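Belar two-finger gripper, pair
Refurbished, sold as a pair with spare pads

Hi all! I've had this pair on my own bench since September, and I'm only letting it go after a full going-over, so let me tell you what I did and what you'll need to do to keep it happy.

First, the linkage. These came to me from Vicente Paredes with over 1,000 hours on them, and the arms had a bit of slop (you could feel it if you held the base still and wiggled one finger). I took both apart, cleaned the old grease off the pins, and put in new bushings. Smooth as anything now! Please don't drown them in oil. One drop per pin, work the fingers open and closed a few times, wipe off whatever squeezes out. Oil on the fingers is a pain to get rid of and then everything slides.

Finger pads: there are eight spares in the bag. Change left and right together, always. I tried being cheap once and swapped only the worn side, and the gripper pulled everything crooked until I gave in and did the other one.

Setting the closing force takes maybe ten minutes. Close the fingers on nothing, zero it, then try it on things you don't mind squashing. I like snacks for this, because the wrappers crinkle and tell on you right away if you're squeezing too hard. Start with something long and narrow held upright between the fingers, then go on to flat packets, which are harder because the tips have to get under an edge.

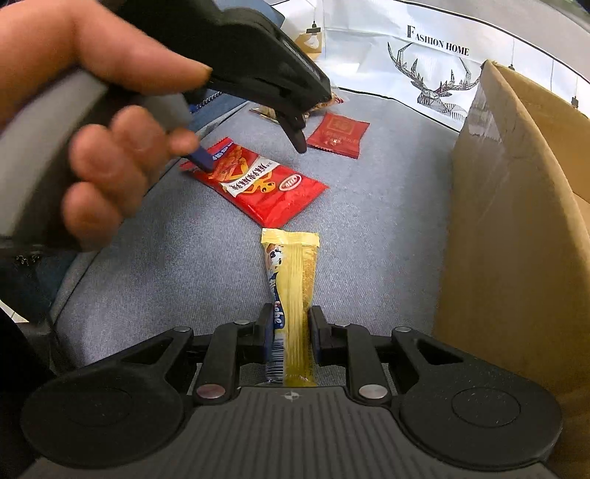
If a packet keeps slipping, check the tips before you touch the force setting. Nine times out of ten for me it's carpet fuzz! A damp cloth does it. Dardo Pereyra uses tape and swears by it, but I find it leaves gunk.

What you get: both grippers, the spare pads, a small bottle of oil, the hex key, and my handwritten notes on the settings (sorry about the handwriting).

Serial on the first one ends in 1,161, or 1161 if you're typing it into the Cindarel parts page, which hates commas.

Price is for the pair and I won't split them. I ship through Ojeda, usually within four days. Write to me with the parts you already have and I'll tell you if they fit.

Listing updated Dec 31, 2022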